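Monday, laundry folding, upstairs bedroom

Went back to folding on the bed today. The ironing board is too narrow for anything with sleeves and the sweaters kept sliding off the end. Set up on the striped monkey bedspread and left it on, as taking it off only makes one more thing to fold.

Order of work: dark things first, all in one pile at the corner, then whites. Black tops get spread out front down, sleeves in, bottom third up, then over once more. Lint shows on every one of them. Used the Fullitz roller before folding — 2 passes, front and back. 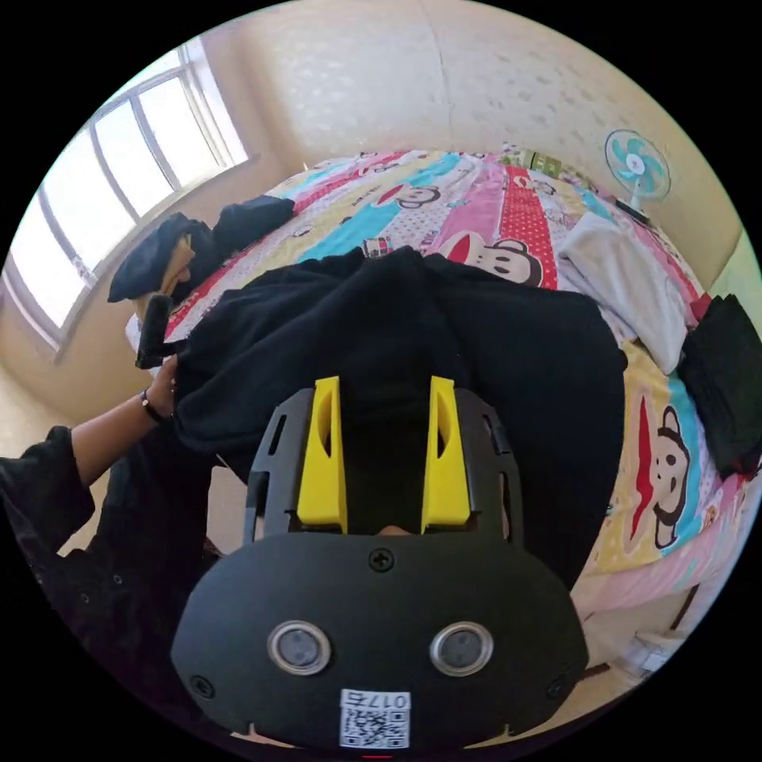

Ruan thinks the sleeves should go in straight across the back, one over the other, and says folding them down along the side leaves a ridge that shows after a week in the drawer. Tried it his way on 3 tops. They came out wider, and they don't fit the Hudgate drawer side by side. Kept to the old fold for the drawer and will use his for the shelf.

White cloths folded in quarters, no trouble.

To do:
Ask Philomena if the heavy jackets can go on hangers from now on. They take up half a drawer each.
New lint sheets, the 200 pack.
Socks not started. Yolandi has the bag downstairs.

Stopped at 3, dark pile still to finish.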